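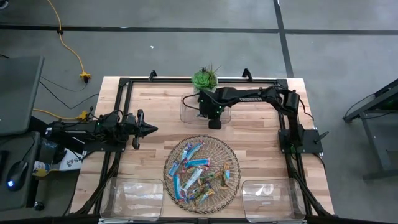

Butcher block has moved out of the kitchen. For years it was sold mainly as countertop, by the running foot, and most people met it under a cutting board. Now it turns up as desks, craft tables and workbenches, and small shops are building for that market.

Chun-hung Tsao runs one of them, Dwivedi Woodworks, in Tulport. He sold 272 tops last year, most to people fitting out a spare room or a garage. His standard bench top costs $400 without legs. The larger one, with a base, is $989.

A butcher-block top is made of narrow strips glued side by side. Tsao sorts his by color before the glue goes on, and customers can ask for an even tone or a mixed one. Mixed sells better. Pale cream next to tan and a pinkish brown hides small scratches and pencil marks, and it uses more of each board.

The finish depends on the work. Oil is easy to renew but stains under paint or solvent. Hard varnish holds up longer and has to be sanded back when it fails. Tsao oils his own bench every April.

Small parts need somewhere to go, and he keeps his in clear plastic trays with rounded corners. They wipe clean, and he can see what is in them from across the room. A green succulent at the back of the table takes up little space and needs little water.

Tops ship flat. They should rest indoors for a few days before anyone drills into them, with air on both sides, and the screw holes in the base should be slotted so the wood can move with the seasons.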